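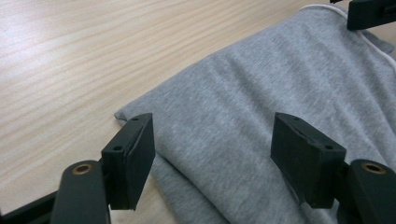 I have been trying to get a repeatable result from dosa batter since July, and I now have enough notes to write up the part that matters, the ferment. Recipes say "leave overnight somewhere warm". In a kitchen in Meltby that instruction is close to useless.

The ratio first. I use 172 g of whole urad dal to 4 parts idli rice by weight, with a small spoonful of fenugreek seeds soaked with the dal. Karthikeyan Thomas, who lent me his old Annamalai wet grinder, uses a ratio of three to one and gets a softer dosa. I prefer mine crisper.
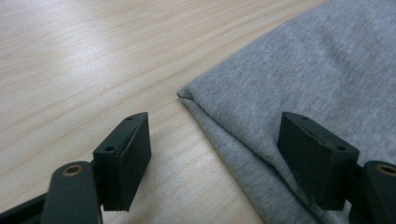 Grind the dal first, with cold water added a splash at a time. It is done when a drop floats in a bowl of water. The rice takes less time and should stay slightly gritty between the fingers. Mix the two by hand, add the salt, and cover loosely.

At 86°F (I set the proving box in Fahrenheit, as the dial has nothing else) the batter nearly doubled overnight. On the worktop it took 36 hours and smelled sharper than I like. The oven with only the light on fell between the two, but my Arneck switches its light off by itself, so I stopped using it.

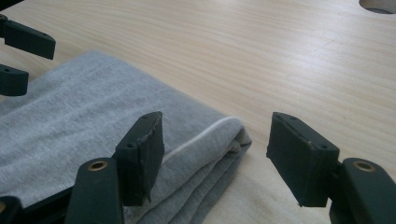 Salt makes less difference than I expected. Two batches, one salted before the ferment and one after, rose to the same mark on the jar. The second tasted flatter – possibly uneven mixing.

For cooking I use a Prallora cast iron pan, wiped with half an onion dipped in oil. If the batter drags as you spread it, the pan is too hot. Sprinkle on some water, wipe it and try again.

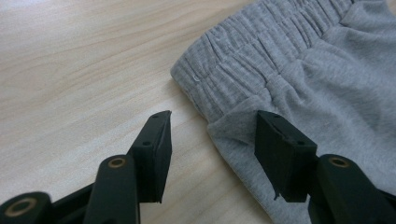

Leftover batter keeps in the fridge for 2 days before the sourness takes over. After that I thin it less, add chopped onion and green chilli, and make uttapam. The next batch goes in on Monday, with parboiled rice in place of the idli rice and everything else unchanged.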